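**vy_van**
Does anyone still store leftover rice in glass overnight? Mine goes hard by morning. I cook 600 grams on Saturday and want it to last a few lunches.

**endska26**
Glass is fine. You're probably letting it sit out too long before the lid goes on. Close it while it's still a little steamy and get it in the fridge.

**uyen_ngo**
Disagree. Lid on steamy rice gives me a puddle at the bottom. I spread it on a plate for 9 minutes first, then pack it. I do use glass, and I eat off the same kind of plate every day.
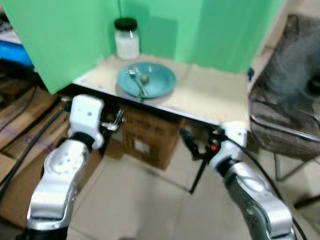

*Jar and the teal plate*

**vy_van**
What size jar? I have a few old ones but the necks are narrow.

**uyen_ngo**
Skip narrow necks for rice. You'll be digging at it with a knife. Wide and short is better.

**kistik**
> Lid on steamy rice gives me a puddle

Same for me with long grain. With short grain it never happened. Which one are you cooking, Vy?

**vy_van**
Jasmine.

**endska26**
Then use a bit more water. I still wouldn't leave it out on a plate, it dries at the edges.

**kistik**
A spoonful of water before the microwave fixes most of that anyway. Cover it.

**vy_van**
Ok, trying the plate first this weekend, then the lid.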